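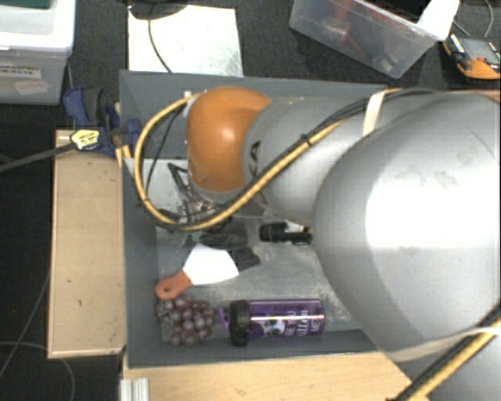
A putty knife is a hand tool with a flat blade and a short handle, used for pressing filler into holes and cracks and smoothing it level with the surface around it. The name is often swapped with scraper, and in many households one tool happily does both jobs, although the two are sold separately. A putty knife usually has a blade with some bend in it, while a scraper is stiffer and made for lifting old paint, paper and glue.

Blades may be narrow and straight-sided, or may flare from a slim neck to a broad working edge. The wide kind is a pleasure on a long wall — fewer passes and fewer ridges to sand away afterward — but it is clumsy around window frames, where the old glazing putty that gave the tool its name was first used. Metal is the traditional choice. Plastic blades are lighter and kinder to soft surfaces, though their edges wear down sooner.

Handles are made of wood, plastic or rubber, often in a bright color that is easy to find among drop cloths and dust, and many have a small hole near the end so the tool can be hung on a nail.

Storage varies a good deal. Painters in the town of Treltow long kept theirs loose in a shallow bin by the door, a habit fondly recorded by Jamie Hulme in the trade handbook Volik, which lists 42 local patterns and gives almost 700 words to cleaning alone. Filler is best wiped off before it sets.

See also: Caulking, Glazing, Paint scraper, Spackle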